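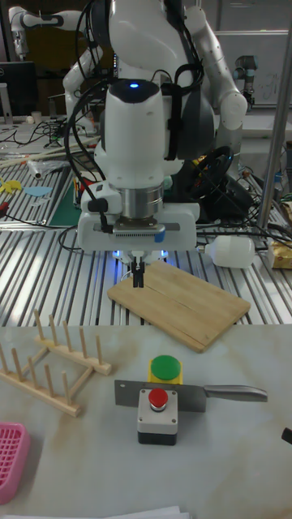 Robot arm and gripper over a cutting board.

Moving a Stendora Save to a New PC Without Losing Side Jobs

January 2019

Applies to: Stendora, PC version, patch 1494 or later
Time needed: 30 minutes
Difficulty: Easy, but read step 3 before you touch any files

Stendora has no cloud saves. The game keeps its progress in two places, and most guides only mention one of them. If you copy the first folder and skip the second, the main story loads correctly but every side job in Jalham and Nornham goes back to its opening state. The completion figure on the load screen does not change, so the loss is easy to miss until you walk into town.

The steps below move both sets of data.

What you need

A USB drive or a shared network folder. The full save data for a finished game is under 60 MB.
Stendora installed on the new PC and started at least once, as far as the title screen.
The same patch on both machines. The patch number is in the lower left corner of the title screen.

Step 1. Make a clean manual save

Load your game on the old PC. Go to any safe house and save at the desk. Do not use the autosave for this. Autosaves made during a job store a pointer to the active mission script, and that pointer is not valid on another machine.

If you are partway through the Hodoroagă chapter, finish it or reload a save from before it. The desk is locked during the chapter and only autosaves are available.

Write down the slot number. Quit to the desktop from the main menu and wait for the process to close. Task Manager will list it for several seconds after the window is gone.

Step 2. Copy the story data

Open your Documents folder, then Stendora, then Saves. You will see one file per slot, named slot01.sav, slot02.sav and so on, plus a file called index.dat.

Copy the whole Saves folder to the USB drive. The index file holds the slot order and the thumbnails. Without it the game shows the slots as empty even when the files are in the right place.

Step 3. Copy the world data

Press Windows+R, type %localappdata% and press Enter. Open the Stendora folder, then World. The folder contains one subfolder for each slot, with the same numbers as the save files.

Copy the whole World folder to the USB drive, next to Saves. Do not merge the two. Both contain a file named index.dat and one will overwrite the other.

Side jobs, shop stock, vehicle storage and district reputation are all kept in World.

Step 4. Prepare the new PC

Start the game on the new PC, let it reach the title screen and quit. This creates the empty folders.

Rename the new Saves folder to Saves_old and the new World folder to World_old. If something goes wrong you can delete the copies and put these back.

Step 5. Paste and check permissions

Paste Saves into Documents\Stendora and World into the Stendora folder under %localappdata%.

Right-click each pasted folder, choose Properties and clear the Read-only box. Apply the change to all subfolders and files. Some USB drives set this flag during the copy. The game can load a read-only save but fails to write to it, and gives no error message.

Step 6. Test the save

Start the game and load the slot from step 1. Open the map and switch to the job view. Finished jobs should be gray and open jobs should be yellow. A completed game has 94 gray markers.

Save at the desk in the same slot, quit, and load it again. If the time on the slot has updated, the transfer worked and the _old folders can be deleted.

Troubleshooting

All slots are empty. The index.dat file is missing from Saves. Copy it again from the old PC.

Story progress is right but every job is yellow. The World folder is missing or was pasted into Documents. Quit without saving, move it and reload. If you have already saved, repeat the process from step 2.

The game crashes when loading. Compare the patch numbers. A save made on a newer patch will not open on an older one.

Stored vehicles are missing. Visit the Nornham garage once and leave by the front door. The storage list is rebuilt when the garage interior unloads.

Key bindings have reset. Controls and display settings are stored in the registry and do not transfer. Set them again from the Options menu.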